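Reading the Small Print
Handout 3, Plain Language for Public Writing
Instructor: Naledi Nel

Last week we did parking signs, and most of you have recovered. This week is leaflets, labels and anything else written by one department and approved by four.

Start with who reads it. A person opens a leaflet because something hurts, or leaks, or is due on Friday. They are standing up. They want one fact, and the fact is usually on the back under a heading like "General Provisions." Parry's old rule was to put the first thing the reader will do in the first line they will see. He wrote it on page 80 of his own manual, so make of that what you will. 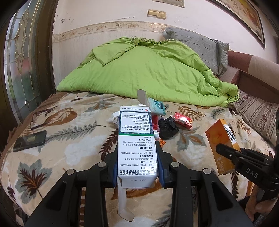 Headings carry more weight than the sentences under them. Readers skip from one to the next and stop when a word matches the one in their head. "Dosage" works for doctors. "How much to take" works for everyone, doctors included, though some of them sulk.

Type size: the smaller it gets, the shorter your lines should be. Capitals slow people down. So does bold, once everything is bold. The Vuncombe water notice (in your packet) has 3 kinds of underlining and I have never found out what the second one means.

For next class
Read Surdu, chapter 2, skipping the part about semicolons unless you are fond of them.
Bring one label from your kitchen and rewrite it in half the words. Keep the warnings. Farhad Soltani's group lost the warnings in May and we had a long talk.
Rewrites go in the tray by the door, names on the front please.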